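Planning for a Laundry Folding Arm
By Iqra Paracha

Start with the table
Measure the table before you look at arms. A unit bolted to a top that flexes will drift, and a stiffer top costs less than a second service visit.

Set the budget
Vemetti quoted us $3286 for the arm and one gripper. Fingertip pads are extra. Put aside nearly 10 percent a year for those — they wear first.

Test on your own clothes
Flillo and Valdovinos both do trial days. Take the awkward things from the hamper, with seams, labels and thin knits, and leave the towels at home. 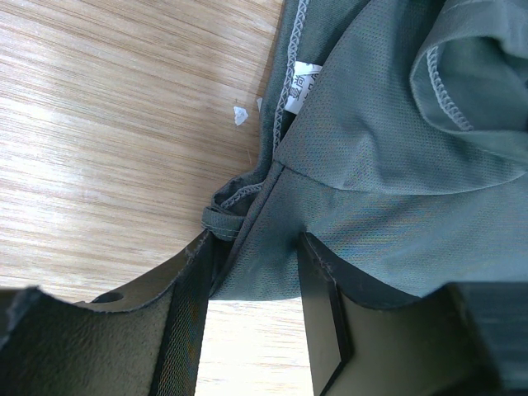
Gray and gray-green clothes bunch up into folds, and the seams are where to look.

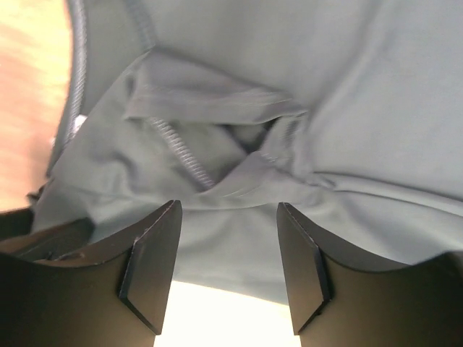

Before you sign
Ask how long spare pads take to arrive. Nullthorpe told us 13 days.
Get the warranty start date in writing.
Leave 4 inches clear behind the base for cables.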